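Trerndale Room Pack: review for teams planning a home robot purchase
Posted 27 December 2022

We have a mobile base and a six-axis arm on the wish list for next year, and before the order goes in we wanted a cheap way to find out what size of machine a furnished home will accept. Trerndale sells a set of simulated rooms for this purpose. I ran the basic license on one of our office workstations and used it to draft the equipment plan.

What you get

The pack is a set of furnished interiors with collision geometry and a viewpoint you can place where you like. Robot models are separate. You load the rooms bare of any machine, check sight lines and clearances first, and import a base or an arm when you have narrowed the choice. I spent most of my time in the first stage, and for budgeting it is the more useful one.

Our license cost $1000 for a year on one machine. The multi-seat version is $2000. Support is a separate line at $300, and it covers email only. Read the renewal terms before you enter these in a budget: the first year can be moved to another machine once, and later years cannot be moved at all. 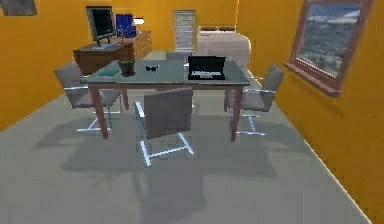 Clearance is where the pack pays for itself. Cantilever chairs are awkward for a wheeled base. A planner that knows only the seat outline will route straight into the sled tubes, and a low lidar may catch the tube on one pass and lose it on the next. If your candidate base has a single scan plane, price a second sensor now. We had left that line out of our first draft.

Glass tabletops are a second cost driver. Depth cameras that work on active infrared often do badly on real glass, and the simulated sensor in this pack is too kind to them. It returned a clean surface every time with default settings. There is a noise option in the sensor menu, switched off when installed. Turn it on, and still treat the results as a best case.

Reach and bedding

A table can be approached from several sides. A bed in a corner cannot, and that changes the arm you need. The quote we had from Tamayo was for their short arm, which looked fine on paper for tabletop work. For picking a flat item off a blanket, what matters is the distance from the open side of the bed plus the height of the wrist when the gripper points down.
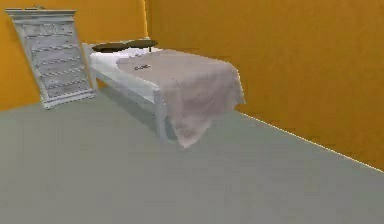

Cloth is handled better than I expected at this price. Blankets drape and fold in a believable way, although frame rate drops while the cloth settles. Contact between a thin object and soft fabric is weaker. In my trials the object sank slightly into the surface before the solver pushed it back out, so do not use grasp success figures from the bedroom to choose between two grippers. Reach figures are fine.

I compared the same reach test in Jakidlow, which we already license. Jakidlow has the better contact solver and far fewer furnished rooms. Building a comparable interior there would take staff time that costs more than the Trerndale license. If you have rooms modeled already, stay where you are.

Problems

Export is limited. Rooms go out in one mesh format and lose their material settings on the way, so glass arrives opaque. The Pletora importer restores some of them, but it is a paid add-on and its manual covers an older release. Edges also look soft in the preview window at the default quality level, and small dark items on a tabletop are hard to tell apart at a distance. Raise the render quality before judging a camera from these views.
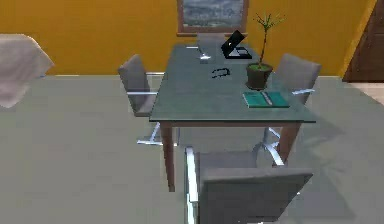

Effect on our budget

Three lines changed after testing. The second lidar went in. The short arm came out, replaced by a request for a long-reach quote due in January. We also moved the depth camera to a later order, pending a bench test on a real sheet of glass.

Verdict

Buy the single license if you are at the quotation stage and have no furnished rooms of your own. Skip the support plan, at least for the first year; both of my questions were answered in the public notes. The multi-seat license only makes sense if several people will be running tests at once. I would not use the pack as the sole basis for a gripper purchase, and I have asked for a loan unit before we commit to one.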